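Inside the PC: notes for week two
3 min read

Lay your tower on its side before you start, side panel off, so you're looking down into it. I like to find the power supply first (big metal box, label on top), then follow its cables outwards.

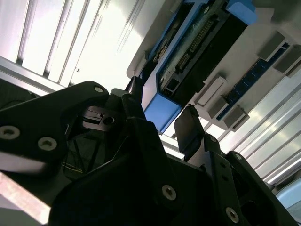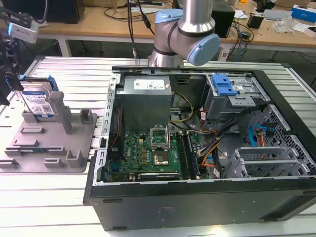 Next, the socket. If the metal bracket is up, keep your fingers well away from the contacts, please! Memory slots are usually close by. Sketch what you find in your Skavia workbook, page 51, and bring it on Sunday.

Comments (2)
Zotgate: Is page 51 the blank one?
Masri: Yes, mine is. Can we use pencil?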